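Courseware > Service Automation > Unit 3 > Chapter 9

We use cookies to remember your place in the book. Accept | Settings

Reading time: 9 minutes

CHAPTER 9
Judging a Handling Kit Before You Buy It

Most of the equipment covered in Unit 2 was bought by factories. A factory buyer knows what part will be handled, how much it weighs, and which way up it will arrive. The buyer in this chapter knows much less. Household work, small repair shops, and sorting rooms at secondhand stores all deal in objects that were never meant to be picked up by a machine, and the kits sold for that work have to be judged differently.

We will follow one purchase from start to finish. Gredelness is a small company that offers in-home tidying for older customers. In June it began looking for a kit that would let its staff record handling tasks by hand and later run the same tasks on a light arm. Three suppliers answered. The one studied here is the Bolari kit, sold by Rerbridge, made up of a hand-held gripper, a matching gripper for the arm, and a software license priced by the seat.

Dagmar Skála, who ran the purchase, wrote the first requirement on a single line: "It has to work on what people own." That sounds loose, but it rules out a good deal. A supplier's demonstration will often use blocks, cups, and boxed goods. These have flat or regular sides and keep their shape when squeezed. A customer's bedroom has hair clips, scrunchies, rolls of tape, and brushes, and they are often kept together in one bin. 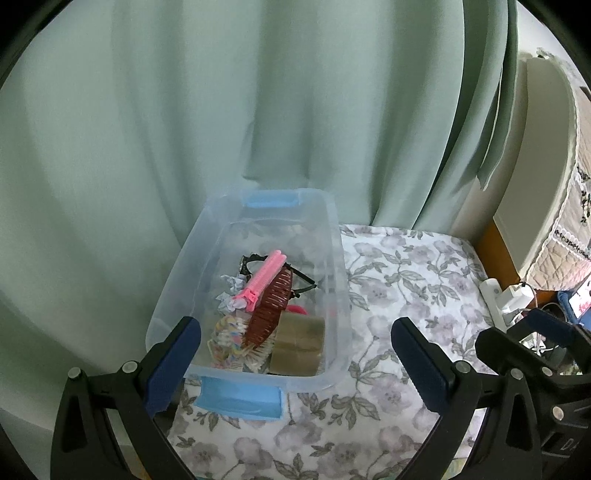 Mixed contents raise three questions for the buyer, and the data sheet usually answers only one of them. The first is opening width, which is printed on the sheet. The second is how the finger pads behave on soft or thin items. A scrunchie folds when it is gripped. A comb offers very little surface, and the pad may touch only the tips of the teeth. The third is reach into a container. A finger that closes well in open space may hit the wall of a bin before it gets to the item — and a plastic bin on a mattress can tip or slide when it is pushed.

Gredelness tested for all three. Selamawit Ambaye drew up a list of 143 household objects and had each one picked up with the hand-held unit, first from a table and then from a container. A pick counted as good if the object was lifted clear and set down in a marked area without being dropped. From the table, 139 objects passed. From the container, 96 did. The supplier's brochure had given only a table figure, and it was close to the one Gredelness got. The brochure was accurate, then, but it described the easier half of the job.

The drop between the two figures did not end the purchase. It changed what was bought. Rerbridge offered a second set of fingers, longer and narrower, at extra cost. Gredelness asked for a trial set before signing, and Danica Vlček repeated the container test with it. She also kept a plain written log of each failed pick, noting the object, where it lay, and what the finger touched first. You will work from part of that log in Section 9.4.

Two other matters came up that a first-time buyer can easily miss. One was wear. Pads are consumable parts, and the contract did not say who paid for them after the first 200 hours of use. The other was training time. Staff needed roughly a day before their recordings were steady enough to keep, and that day was not in the quote.

Section 9.1 covers how to write an object list that matches the customer's real setting. Section 9.2 deals with test design, including how many tries each object should get. Section 9.3 goes through the quote line by line. Keep the Gredelness contract in Appendix C open as you read, as the clause numbers are used throughout.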